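Notes from the Long Table
Monday, November 4, 2019
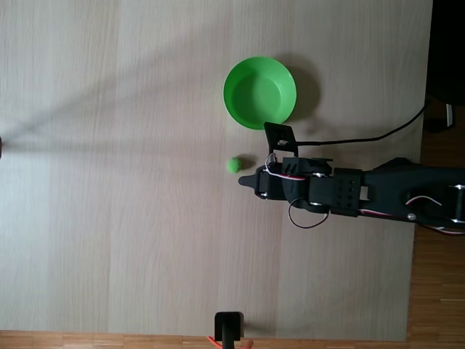

One bowl, one ball, and more bare table than we usually manage.

The table at the Keogh Street hall has been clear for most of a week, and several members have asked whether something is wrong. Nothing is wrong. We had a tidy. It began as a search for the good scissors and got out of hand.

For those who joined after April, the long table is the pale one in the back room, the one with the seams running down it that swallow pins. It came from the Sunberg school sale and has been the official craft table of the Clirnley Felt and Fiber Circle ever since, in the sense that everything gets put on it and very little gets taken off. At the start of last week it held the raffle basket, two carders, a bag of gray fleece that has been "going to be washed" for as long as I have edited this newsletter, a casserole dish with a lid that belongs to a different dish, and the balls.

The balls need some explaining. Last winter we agreed to make a felt ball garland for the Clirnley library, to hang over the children's shelves. The library asked for something cheerful. We have a tendency, as a group, to hear "something" and go home and produce it by the pound. The plan called for 386 balls in five colors. I have the plan in front of me. It says green, yellow, orange, white and blue, in even amounts, and next to that in pencil it says "whatever people have."

People had green. There was a sale on green at Erka, the wool shop out past the car wash, and it seems that every one of us went separately and told no one. We own lime, moss, pea, something labeled Meadow that is plainly also pea, and a dark one that looks fine indoors and terrible next to a window. When the bags were tipped out on the table in September there were about 2,000 balls in them, and I would put blue at a generous handful. I am not going to say who made the blue ones. They know, and they have been insufferable.

So the first job of the tidy was sorting. We did it by size, then by color, then by size again because the people who did the colors had not been told about the sizes. Anything too big for the needle went in a box for cat toys. Anything too small went in a jar. A good number had been made with great care and no soap, and came apart when squeezed, and those have gone back to being wool.

The garland itself is now strung and bagged. It is very green. The library has been warned and says it will look like a hedge, and that they like hedges.

The second job was the bowls. We had 19 plastic bowls in the cupboard under the window, for a group that has never once had 19 people doing wet felting on the same night. Some were cracked, and one had been used for plaster by a person or persons unknown. We have kept a stack of the sound ones and the rest have gone out with the recycling. If you brought a bowl from home and would like it back, please come and look before the next meeting. "It was a sort of bowl color" will not be accepted as proof of ownership. The bright green one with the wide rim is staying, as it's the best bowl we have, and I would like it noted that I said so before other people started saying so.

It's the right shape, for one thing. You can get both hands in and roll without knocking your knuckles, and the rim gives you something to hold when you carry it to the sink. The old enamel basin was handsomer and we all said how much we liked it, and then went and stood in line for the plastic one.

Now, the table rules. These were agreed at the last meeting by a show of hands, though a few of the hands were holding knitting and may not have meant it.

The table gets cleared at the end of every session. Cleared means things go in the cupboard. The chairs are not the cupboard. The windowsill is not the cupboard either, however long the yarn swift has lived there.

Water stays in the bowls, and the bowls go on a towel. The tabletop has a lovely fine grain to it and we would like to keep seeing it. The parquet has had enough from us already, and anyone who was here for the indigo evening knows which part I mean.

Pins get counted out and counted in. The seams in the table have eaten plenty. If you lose one, say so at the time and don't leave it for an elbow to find.

Finished work goes home with the person who finished it. Unfinished work goes home too. I realize this is a blow.

There is still a question about what to do with the leftover balls. Suggestions so far have included trivets (nobody was sure the pan would sit level), a second garland, a third garland, filling for a beanbag, and a rug. The rug has supporters. I have done a little arithmetic on the rug, and I think its supporters should do some too. In the meantime the sorted ones are in the tall cupboard on the second shelf, labeled by size, and you may help yourself for any project that doesn't end with you giving them back to us in another form.

Single balls continue to surface. There was one in the tea caddy, one in the piano, and I found a lime one in my coat pocket at the dentist. If you find any at home, a dish will be left out by the door. Please don't leave them on the table. We have only just got used to the look of it.

Wanted: blue wool, any weight, any shade that would be called blue by a stranger. Orange and yellow are also welcome. Please, no green. Erka has another sale coming up and I'm asking everyone to be strong.

Also wanted: the good scissors. Black handles, a dab of nail polish near the screw. They were not under the fleece, in the casserole dish or behind the bowls, and we have now looked in every place that a clean room has to offer.

Dues for the winter session are unchanged and can go in the envelope in the kitchen drawer. The drawer sticks. Lift and pull.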